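Nearest pharmacy closed, what are my options for refills?

Posted in Health Services, Plestance and area
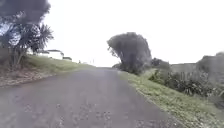 The pharmacy in Plestance shut its doors in May and my prescriptions were moved to the one in Gilham without anyone asking me. That is 65 miles round trip. I take a blood pressure pill and a thyroid pill, both on 30-day refills. The Gilham store closes at 5:30 and I work until 5. Can I get a longer supply, or does it have to be monthly? I have insurance through my job, with a plan that has a $450 deductible, if that matters.

3 answers

Answer 1 (marked helpful by 8 people)
For maintenance drugs like those two, ask your doctor's office to rewrite the prescriptions for 90 days. The pharmacist often can't change it alone, it depends on how the script was written and how many refills are left. Then call the number on the back of your insurance card and ask two things: does the plan cover 90 days at a retail store, and does it have a mail order pharmacy. Some plans only do 90 days by mail. Ask about the deductible on the same call — on some plans it applies to prescriptions and on others it doesn't. Put in the first mail order while you still have two weeks of pills on hand.

You also don't have to stay with Gilham. Any pharmacy in your network can request a transfer. You call the new one and they do the rest.

Answer 2
Forsyth clinic has a pickup window for their patients, open till 7. You have to be a patient there though. My mother uses it.

Answer 3
I went with mail order after the Wolitz store cut its hours. Works fine for pills. Antibiotics and anything you need the same day you still have to drive for. Also check what they charge you, mine went up the first time and they fixed it when I called. It had been run as brand name — should have been generic. Keep the paper that comes in the bag, the one with the Rx number on it.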